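**Farkside Workshop, robot build group: minutes**

Tuesday, 7:00 pm, back room

Present: Teodor Magnusson (chair), Marthinus Chauke (notes), four others. Apologies from Rozīte, who has the spare battery charger and will drop it off.

**1. Last minutes**

Agreed. One correction: the replacement wrist cable cost $68, not $86.

**2. Arms**

Both arms are now running off the same controller. Marthinus has re-routed the cable on the right forearm with more slack. It used to go tight when the arm reached down past the knee. Teodor thinks the loop is now too big and may snag on the elbow. Left as it is until the next session, then clip it if needed.

The left wrist still drifts after a long run. Teodor to check the set screw before anyone touches the software.

**3. Laundry task**

We are staying with cloths and the white basket for now. Shirts were suggested again and put off. The basket goes on the low wooden stool so the robot does not have to bend as far. Black and gray cloths both stay in the set, even though the black ones are harder for the camera to make out in folds.

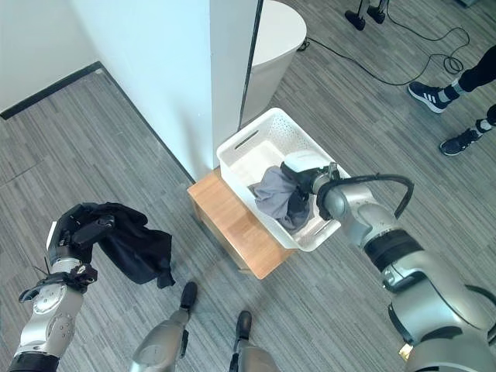 Marthinus would like a fixed starting position for the stool so that runs can be compared. Agreed to put tape on the carpet tiles at the four legs. Tape to come up at the end of each night, as the room is shared.

The log stands at 209 runs. Teodor asked that people write down which gripper was used first, as up to 12 entries have that column blank.

**4. Gripper fingers**

The Nileo fingers are holding up. Sunarora has quoted for a softer set, delivery in July. No decision. Marthinus to ask if they will sell 2 fingers as a sample.

**5. Room**

Cables on the floor need to be coiled and pushed back to the wall before the robot is powered up. Anyone standing near it during a run is to stay where the person on the stop button can see them.

**6. Any other business**

The key to the parts cabinet is missing again. Please check your pockets.

Closed 8:20 pm. Next meeting same day and time.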